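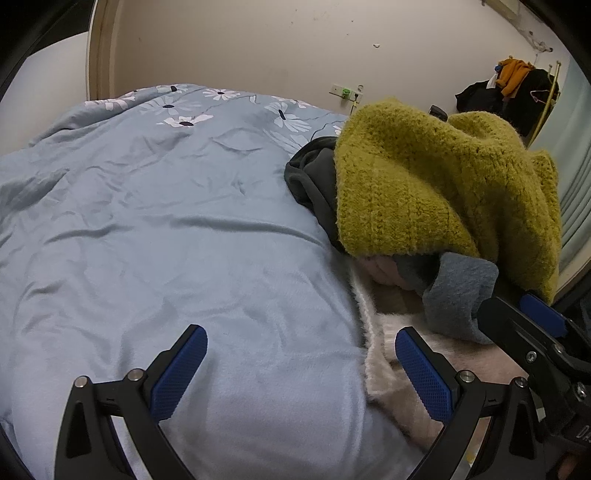 Hòa Thân

Good morning, everybody, and thank you for coming to hear a talk that is mostly laundry. I'll keep it to 20 minutes if I can (my friends in the room are already smiling).

So, the pile on the bed. Look at the yellow-green sweater for a moment, and then at the dark gray thing tucked under its left edge. Where would you pinch? When we started Petard, our policy always went for the biggest, fuzziest item, and I was so proud of it, until we gave it a pile where the sweater wasn't on top!

[pause, let them look]

What we do now is train on demonstrations from hand-held grippers, in real bedrooms, and we ask for the approach with the fingers still open to be kept in full. We used to trim that part away. Keeping it took us from 30 clean single-item picks to over 60 on the same test set, and I still remember running down the hall to tell people.

[slow down here]

Knits are the sore spot. Two fuzzy things pressed together still come up as one, and I'd dearly love to hear from anybody who has beaten that. Next slide is the Stakau results, please.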